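Mollen Opens Certification Program for Legal Transcript Proofreaders

Mollen, a provider of training for legal support staff, today announced a certification program for people who proofread court and deposition transcripts. Enrollment opens in April. The program was developed with Lesent, a legal records firm, and runs in two terms.

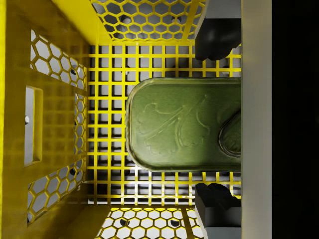
Transcript proofreaders check spelling, speaker names, exhibit numbers and punctuation before a record is filed. Students in the first term work with the exhibits as well as the pages, and learn to compare the words of a witness with the item being discussed. 

"Attorneys rely on the record long after a hearing ends," said Eun-seong Kong, director of programs at Mollen. "Our graduates will be ready for that work."

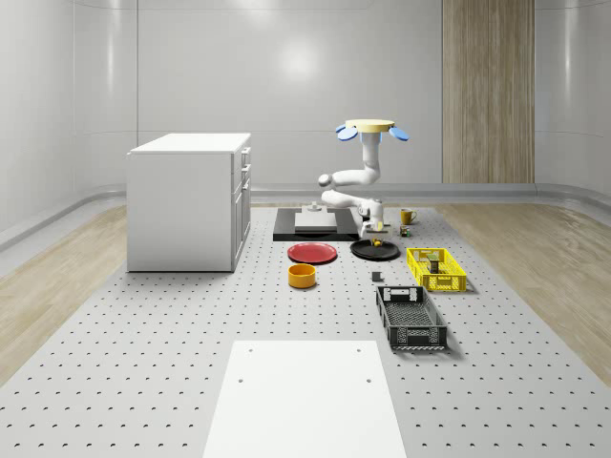 Reading time: 2 min

The second term consists of supervised practice on 2,961 pages of sample testimony. Each student is assigned a mentor and completes five graded transcripts.
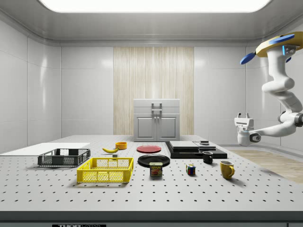
Grades are returned with written notes, and students may resubmit one transcript per term. Tuition is $2,000, payable by term.

Media contact: Ro-un Wang, Mollen Communications Office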